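A Path-Following Rover From a Shared Workshop

By Gijs Dijkstra

The robot has no official name, but at the workshop in Sarnthorpe everyone calls it Lagman. It started in June as a pair of drive motors bolted to a shelf board. Gijs Jacobs and Wouter Brouwer wanted a small rover that could follow a park path without GPS, and they wanted to build it with what the workshop already had.

Most of the budget went into the battery and the motor controller. The total came to nearly 700 euros, and Jacobs keeps the receipts in a cookie tin under the bench. The first chassis twisted on every turn and had to be braced. The second one has held up.

The vision software is the slow part of the project. It looks at the ground ahead and decides what is path and what is grass, and everything else follows from that. 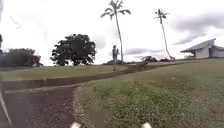
Pavement to the left, lawn to the right, and a building at the top of the slope.

Green grass against dark paving is easy for the program. Dry grass is harder. Where the border turns brown, the color difference shrinks, and early versions steered wide. Brouwer spent two evenings relabeling training pictures by hand and then dropped color as the main cue. The current version relies more on texture and on any long, pale line it can find, such as a concrete edging.

It also has to ignore the sky. White cloud fools the automatic exposure and turns trees into black shapes, so the exposure is now set from the lower half of the picture only. That change took one line of code and a month of arguing.

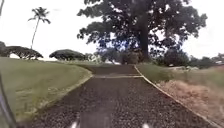
Zlatko Lazarević would have put the money into better wheels first. You can fix the software any evening you like, he said, but a cheap hub will crack on gravel and then you're carrying the thing home.

Jacobs agrees about the hubs. He has a new set on order and plans to fit them once the bearings are in. Until then the rover's speed is capped in software, and the spare wheel rides in Brouwer's backpack.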